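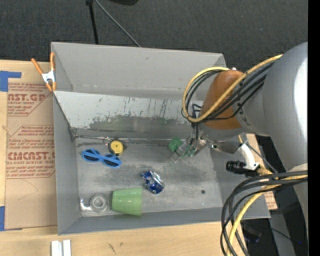
Ravine Robotics Club — Frequently Asked Questions
Last updated 26 September 2021

We get the same emails every fall, so I finally sat down and typed out the answers. I'm one of the student leads and I wrote this between classes, so if something is confusing, write to the club address and I'll fix it.

What does the club do, anyway?
We teach a robot arm to pick things out of a bin. That's the whole project, and it has kept us busy for two years. The software side is called Rornoris (don't ask, it was a typo that stuck) and it covers everything from looking at the pile to deciding where the fingers should close.

Do I need to know how to code?
Nope! About half of what we do has nothing to do with code. People cut parts, run cables, label pictures, keep the log, and argue about fingertips. If you want to learn Python, come to the beginner hour before the regular meeting. I started there and I was terrible at it for a good long while.

What kind of stuff does the robot pick up?
Everyday junk, mostly. A crumpled can, blue sunglasses, a plastic cup, a tape dispenser, that sort of thing. Every item is hard in its own way. See-through stuff is a pain for the vision side, and the can is dented all over, so the shape the software expects and the shape it gets are two different things. I have a soft spot for the sunglasses, probably because they were the first thing I ever got it to lift.

Can I bring in objects from home?
Please do! Rinse it first if it held food or drink. No glass, no blades, nothing with a battery in it, and nothing you'd be sad to see scratched. It has to fit easily in one hand. Write your name on masking tape and stick it on the bag, not on the object, or the tape ends up in our training pictures.

Is there a competition?
Yes, the Womemar Bin Challenge. Each team gets a set of objects it hasn't seen before and 60 minutes on the clock, setup included. You score for a clean lift and for a clean placement, and you lose points for drops. Last time we lost a big piece of our setup time to a loose connector, so there is now a cable check on the start list and everybody does it, me too.

How many practice picks do you do?
The goal for this season is 400 logged picks on each new set of fingers before we change anything else. We did 759 over the month of August, which was a lot of evenings and a lot of pretzels. The misses get logged too. I know it's tempting to skip the embarrassing ones — please don't, they're the ones we learn from.

Why does the bin look so beat up?
It gets used! The paint on the sloping panel is scratched and chipped and the floor is scuffed. New members always offer to repaint it. We've voted on that twice and kept it as is, mostly so our older pictures still match the newer ones.

Can I drive the arm on my first day?
No, sorry. You do the safety walkthrough first, then you shadow somebody for two sessions, then you get slow mode. Full speed comes after a lead signs your card. Long hair gets tied back, lanyards come off, and hands stay out of the bin any time the arm is powered. If you need to move an object, say "hands in" out loud and wait for the operator to say "stopped."

What if I break something?
Tell us right away and write it in the log. Everyone breaks something. I've cracked one fingertip and stripped more screws than I want to admit, and they still let me have a key.

What does it cost?
Dues are $200 for the year. That covers your shirt, materials, and your share of the competition fee. If that's a problem, send a note to the club address before you decide not to join. We have a fund for it and we don't ask a bunch of questions.

Where do you meet?
In the Panganiban Building, bottom floor, the room at the end past the vending machines. The outside door locks at six, so if you're running behind, text the number on the door sign and one of us will come get you.

How much time does it take?
One meeting a week is the minimum. Before the competition lots of us come in for extra practice, but you won't get kicked off the team for having a job or a chem test. Just put it on the shared calendar so we know who's running the log.

Can parents or friends come watch?
Sure, from behind the tape line. Open practice dates get posted on the club page. Kids are welcome too, as long as a grown-up stays with them.

I missed the sign-up night. Is it too late?
Not at all — come to any regular meeting and ask for a form. Wear closed-toe shoes and bring a pencil, we never have enough pencils.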